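To: cell-upkeep list
From: Oltmanns
Date: 28 Jun 2021
Subject: Re: Ullis cell, hand offset after the model update

Ullis desk wrote:
> We loaded the new hand model into the simulated cell and now the
> fingers close a bit left of where the planner thinks they are. Real
> arm is fine. Has anyone got a procedure, or do we just nudge numbers
> until it looks right?

Nudging numbers until it looks right is a procedure. We ran Lalonico on it for most of a year and I wouldn't wish it on you.

What we do now is boring. Leave the table dressed the way the job leaves it, drawer open and everything, put the orange thing between the fingers, and park the arm over the table. Don't tidy up first. I used to clear the table for setup and then spend the next morning finding out which drawer handle the elbow didn't like.

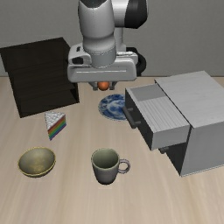 Lalonico, sim side, outside view. Orange between the fingers, top drawer open.

Then go to the hand camera and check the fingers against the centre line of the view before you touch anything else. If the two tips aren't mirrored left and right, your fault is in the camera mount or the flange transform, and no amount of fiddling with the grasp point will fix it. Ours was the flange. Somebody had typed the rotation in degrees where the file wanted radians, then added a second rotation to cancel out the first. That somebody has my signature. 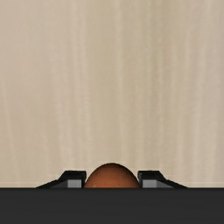

Once the tips mirror, look at the finger pads. Closing width is a separate entry from the offset and the update resets it without a word. Put your old value back by hand, reload, and close on the same object 11 times. If you get the same reading each time, leave it alone and go have lunch. If it wanders, drop the physics step before you blame the hand.

Do the outside views last. They're the ones that make you feel good, so they're the ones you'll be tempted to start with. I look for daylight between the hand and whatever is under it, and at where the elbow sits relative to the base.
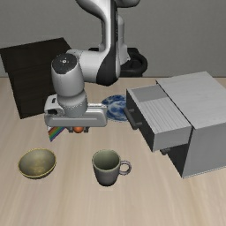 Meketport wrote back off-list that they skip the outside views altogether and trust the collision log, which has 155 lines for a clean run and more for a dirty one. Fair enough, but our log was perfectly clean the month the plate had no collision shape. The hand went through it like a ghost through a pantry wall. Keep one outside view, is my advice, even if you only glance at it.

One more thing on the base. If you move the mount even slightly to make the offset come good, you have moved the whole arm, and every saved pose goes with it. I've seen this done on 2 cells, both mine. Put the mount back where the drawing says and fix the hand at the hand.
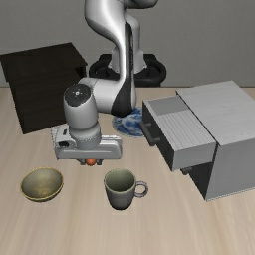

Notes page last changed: 28 Jun 2021

The same steps are on the notes page, minus the grumbling. I still owe it a section on the drawer joint, which has its own stiffness entry and its own opinions. August, maybe.

Ullis, if you send me your flange file I'll have a look. Send the one you're running, please, and not the one you meant to be running.

Oltmanns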